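Vodell Tabletop: operating rules and data card

Maintainer: Ilgın Akbulut
Rules reviewed by: Eylül Sarıgül
Last revised: 6 May 2022

Scope

Rules for recording two-arm kitchen episodes at the Drurkell bench. The current release holds 304 episodes. Earlier recordings, made before the January rule change, are in the legacy folder and must not be mixed with these.

Before recording

Both control units must be on and both arms homed. Cables must clear the full range of each wrist. Items such as plates, bowls, the lidded saucepan and the toaster are set out within reach of at least one arm.
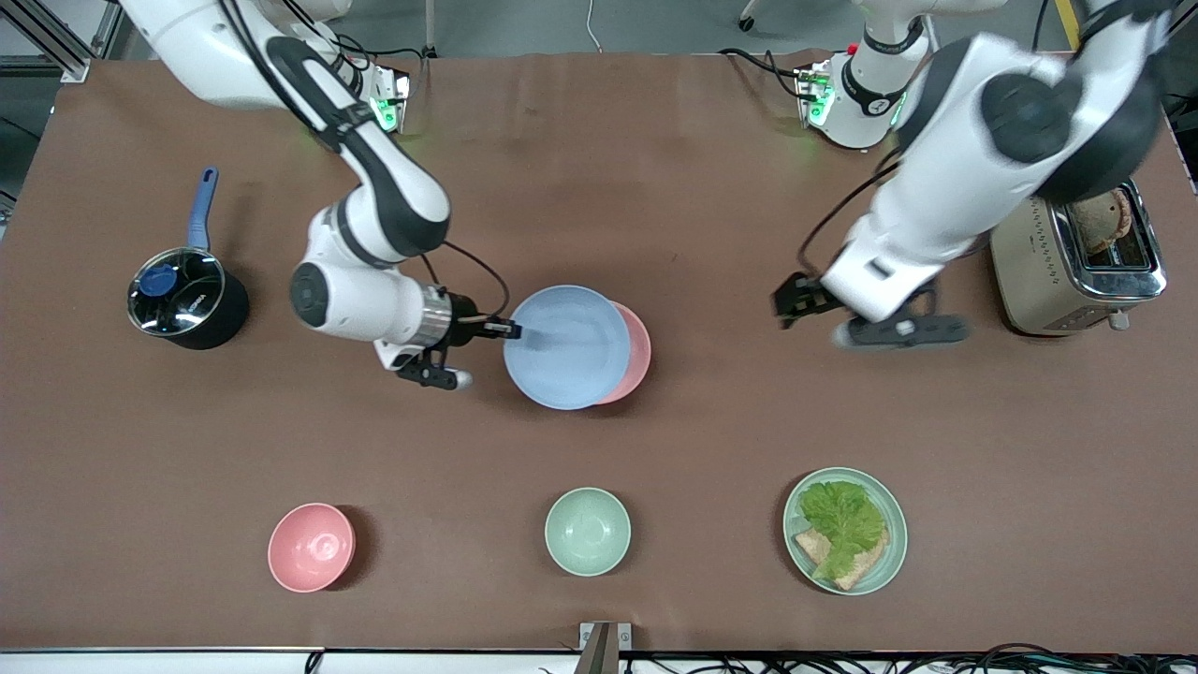

The operator stays outside the floor tape while either arm is powered. Reaching over the table requires a stop on both arms, including for a dropped item. Resets are done by hand with the arms parked.

Contact rules

Plates are gripped at the rim only. Closing speed is limited to 20 mm/s within 5 cm of any dish. Stacked plates are moved one at a time, top plate first. An arm may not cross the other arm's forearm at any height.

Wrist views are stored alongside the fixed view for every episode. Motion blur is kept as recorded. A plate rim partly hidden by a fingertip is valid data and is not grounds for rejection.

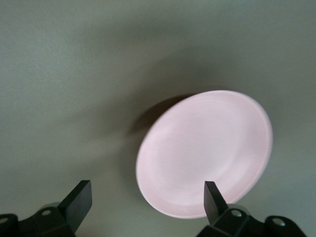 Rejection criteria

Reject the episode if a stop was pressed, if a camera stream has a gap, or if a hand enters the workspace. Log the cause in rejects.csv. Do not delete the raw files.

Known limits

One bench, one gripper type. No liquids.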